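Is the Proltodon kitchen task kit worth it for a small lab?

Posted 29 June 2026 by Lutfa Sultana 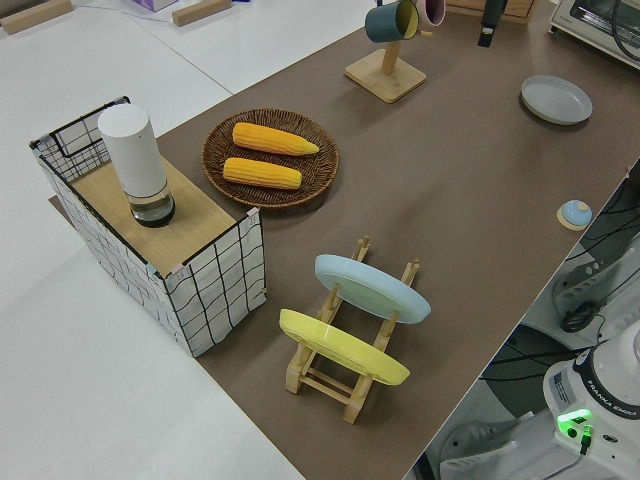 I've been going back and forth on this one since May, so I'm hoping someone here has lived with the kit for a while. We have one arm on one table and a small group of students who want to work on household jobs – putting plates in a rack, hanging mugs, moving things in and out of baskets. At the moment all our props come from the thrift store and my own kitchen cabinets, and whenever a mug breaks we have to find another that's close enough and hope our old results still mean something.

Proltodon quoted us $2,069 for the full kit with a year of replacement parts, or $700 for the starter set with no replacements. Is the bigger one worth the money? And does the software that comes with it really save any time? I don't mind spending the money, but I'd hate to spend it on dishes!

Covadonga Iglesias

Hi Lutfa, and welcome! We bought the full kit last year and I'm glad we did, though I grumbled at the price for weeks. What you're paying for is the replacements. If a student drops a mug (and they will, bless them) you get the same mug back, same handle, same weight, and you can carry on with the task you were halfway through. Ours took nine days to arrive, which was fine once we learned to order early.

The software is a mixed bag. The layout sheets are lovely, and a new student can set the table the same way as the last one did in a few minutes. The scoring part I'd skip. It wanted every plate pushed fully down in its slot, and it kept failing runs that any of us would have called good enough to eat dinner off of. We went back to a person with a clipboard and have been happier.

One more thing – ask them whether the mat is included. It wasn't in ours, and we ended up taping down paper, which wrinkles.

Osvaldo Marinho

too expensive. go to a thrift store

Rizwan Cassim

I'd gently disagree with Osvaldo, but only in part. We have the $700 starter set and bought doubles of the mugs separately, and for a group your size that may be plenty. Glossy plates gave our gripper a terrible time until we put softer pads on the fingers, so budget for those whichever way you go. Lavero sells a similar set, but they wanted $3,098 and wouldn't split it up. If you can, ask Proltodon for a loaner first. They sent us one for two weeks and only charged shipping.

We use cookies to remember your settings. By continuing to browse you accept our cookie policy.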